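Jisorar Border Briefing: worth paying for?

I have subscribed to the Jisorar Border Briefing since August. It is a news and analysis service covering defense and foreign policy in South Asia, with one long email each morning and a searchable archive on the website. I follow the region for a small reading group and wanted something more regular than the monthly journals.

The morning email arrives by 6 a.m. Eastern. It opens with overnight developments, usually official statements from Delhi and Islamabad, then moves to one longer piece. The opening part is the best reason to subscribe. When a ministry says one thing in English and something slightly different in Hindi or Urdu, the editors print both with a translation and leave the reader to compare them. Claims about strikes, downed aircraft or casualties are labeled as confirmed, claimed or disputed. The labels get changed when new information comes in, and the change is noted at the top of the next issue.

The longer pieces vary. Bautista Fuentealba writes on military budgets and is worth reading every time. His article on why procurement money goes unspent at the end of a fiscal year was clear enough that I passed it around the group. Roy Stockdale covers diplomacy and leans too much on unnamed officials. Several of his columns could have been half as long.
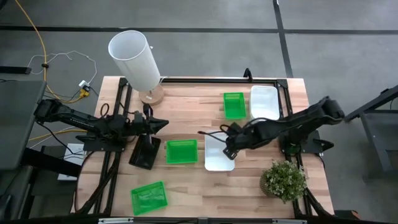

The archive is harder to recommend. Search works well for names and places but badly for topics. Typing "ceasefire" brought up 80 results in no useful order, and there is no way to sort them by date. The maps are good, with the Line of Control drawn plainly and disputed areas shaded, but they can't be downloaded or printed at a readable size.

Coverage outside India and Pakistan is thin. Sri Lanka and Nepal get a paragraph when there is an election. Bangladesh does a little better. Anyone who mainly wants China's side of things should look elsewhere.

The price is $100 a year for one reader. A group plan allows 4 logins and costs more, and I could not get a straight answer from customer service on whether archive access was included. Canceling can be done from the account page.

I also tried Skodeck, which is free and faster with breaking news, but it repeats official claims without checking them. I kept Jisorar for the morning email and have mostly stopped using the archive.

Rating: 4 out of 6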